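How People Teach a Robot to Empty the Washer

If someone asked you to take the clothes out of a washing machine, you would know what to do. A robot does not. It has no idea what a sock is, or that a shirt can get stuck on the edge of a door. Somebody has to show it.

One way to do this is called teleoperation. "Tele" means "far away," and "operation" means "making something work." A person moves the robot's arms by remote control, and a computer saves every move.

What the robot has to work with

Most robots of this kind don't have hands like yours. Each arm ends in a gripper, and a simple gripper has two fingers that open and close. You can try this yourself. Use only your thumb and one finger on each hand, and pick up a T-shirt from the floor. Now try it with your eyes on a screen.

The robot also needs to see. It can have a camera up high, where a head would be, and small ones near its grippers. The high camera shows the whole job: the machine, the clothes inside, and the basket on the floor.
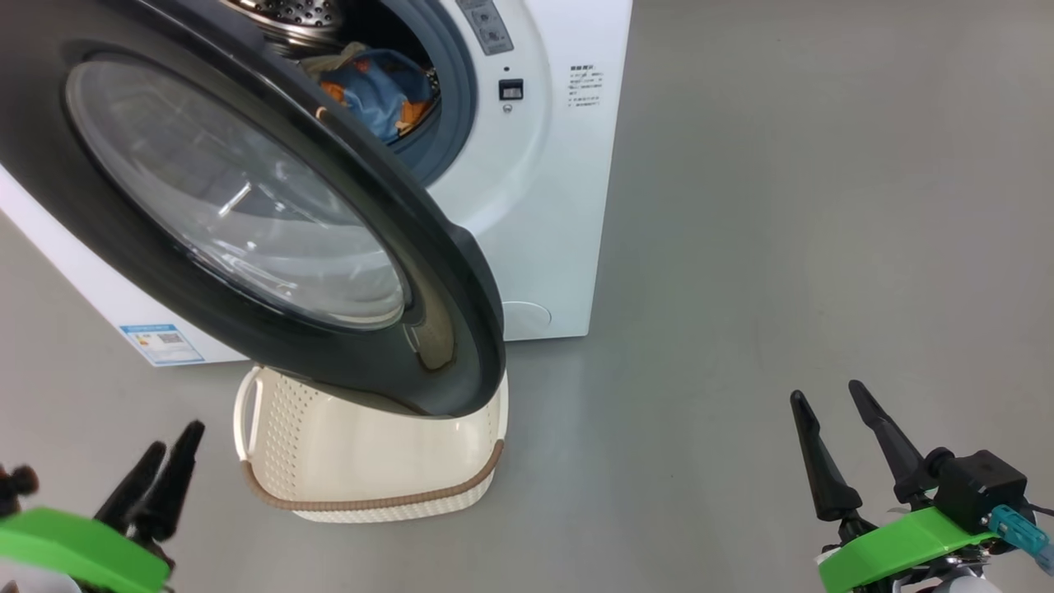 Who does the driving?

The person at the controls is called the operator. Mahlet Hailu is an operator at a robot lab in Lonport. She holds one handle for each of the robot's arms. When she moves her left hand, the left arm moves. When she squeezes, the fingers close.

"Clothes are harder than blocks," she says. "A block stays the same shape. A shirt changes every time you touch it."

Mahlet practiced for most of May before her lessons were good enough to keep. She learned to go slowly and to take a good pinch of cloth before pulling. Two pieces of clothing can come out together, and then she has to decide whether to carry both or let one go.

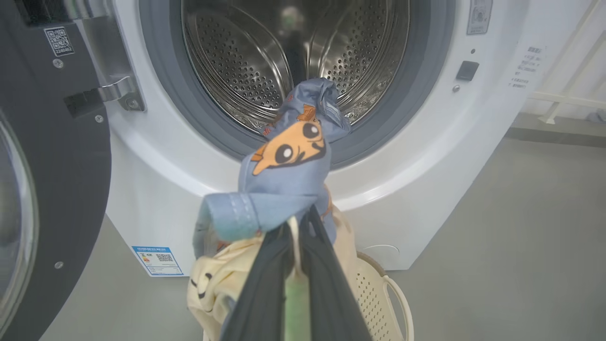
Each full try, from start to finish, is called a demonstration. The computer saves what the cameras saw and where the arms were at every moment. For the laundry job, the lab saved 1,373 demonstrations. Another 185 were thrown out - the operator had bumped the door, or dropped something on the floor and left it there.

Why so many?

Think about learning to catch a ball. One throw would not teach you much. You need high throws, low throws, and a few that go wrong. A robot needs variety too. The clothes should be in a new heap each time, and the basket should move a little.

Aurelio Medrano sets up the laundry between tries. He changes which clothes go in and how they are bunched up. Pajamas, towels, and shirts all behave differently. The job is done when the clothes are in the basket.

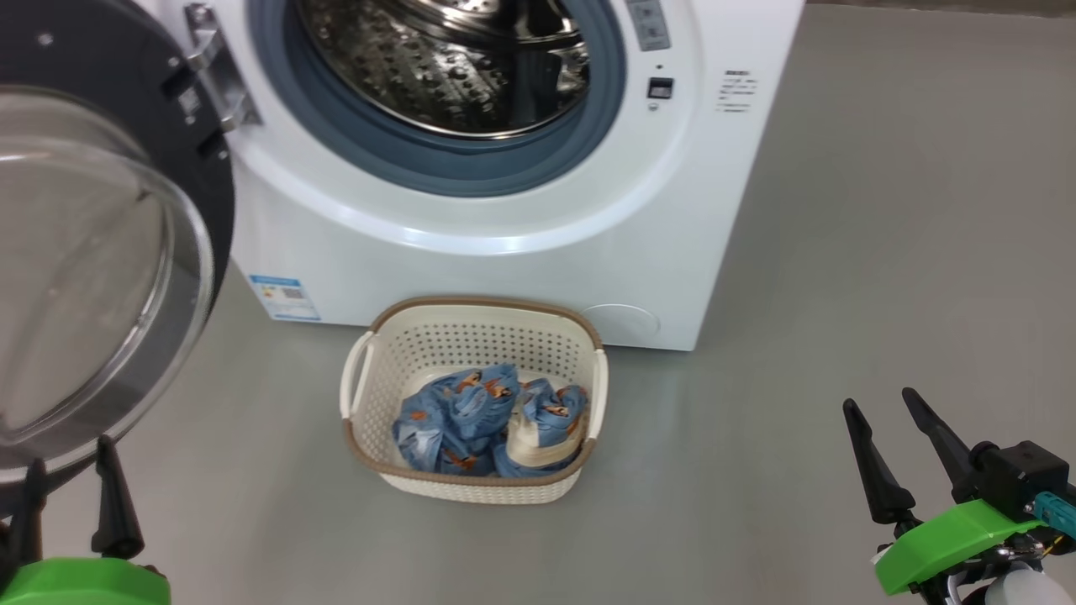 After the demonstrations are saved, a computer program studies them. It looks for links between what the cameras saw and what the operator did next. This is called training. Then the robot gets to try with no one at the controls. Mahlet stays close to the stop button, and if the robot makes a mistake, she can take over and show it that part again.

Words to know

Demonstration: one full try at a job, saved so a robot can learn from it.
Gripper: the part of a robot that holds things.
Operator: the person who controls a robot.
Teleoperation: controlling a machine from a distance.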